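Leltthorpe teaching-by-hand group, minutes, May 31, 2024

Present: Viorica Gavrilă (chair), Chak-lun Siu, Radu Dinu, Anca Moldovan (notes)

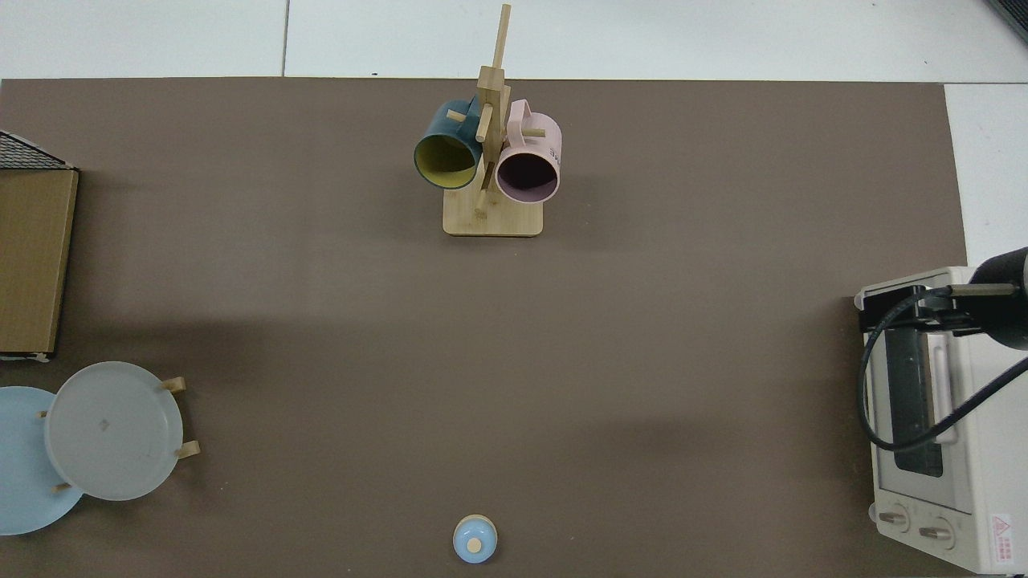
*Gripper over the toaster oven, mug tree at the far side of the table.*

**1. Oven door.** Chak-lun is delighted with remote control for this one: we now have 200 good runs saved, and the last batch is lovely and smooth! Radu asked for slower starts. Agreed.

**2. Mugs.** Viorica wants to guide the arm by hand for lifting mugs off the pegs, as she can feel the handle catch. Everyone keen. Target 400 runs, teal and pink mugs both.

**3. Plates.** Held over until the mugs are done.

**Actions**
- Radu: tidy the gripper cable before the next session
- Chak-lun: send the oven runs to Octavian Bălan at Mendivcombe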